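3.2 Label wording and expectation of effect

Participants in the Stavar arm (n = 60) received the same herbal capsule as those in the Sonano arm and differed only in the text printed on the bottle. The Stavar label listed the plant extracts and their weights. The Sonano label added a sentence promising "renewed male vitality" and a line comparing the product with a rival supplement. Expectation was scored before the first dose with the 2-page form of Bech and Adeleke, and again at the end of March.

Expectation scores before dosing were higher in the Sonano arm. The difference was carried mainly by participants who had bought a supplement online during the previous year. Self-rated confidence rose in both arms, and the difference between arms at follow-up did not reach significance.

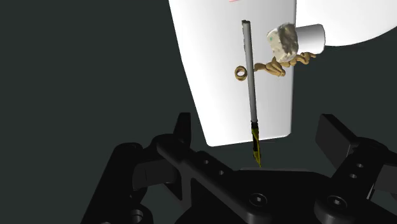 Figure 3. Rendered sewing machine head with needle bar, dark background.

Recall of the label was tested after a filler task, so that answers would not depend on text still held in short-term memory. Of the 408 recall sheets returned across all sessions, 88 were excluded under the rule set out in Section 2.4 (more than one blank answer). Exclusions did not differ by arm.

Among the remaining sheets, the vitality sentence was recalled more often than any listed ingredient. Ingredient weights were seldom recalled correctly in either arm. Vigfúsdóttir and Blöndal reported a similar pattern for sleep aids, although their labels were read aloud and carried no comparison with another product. We did not test whether the comparison line alone would raise expectation.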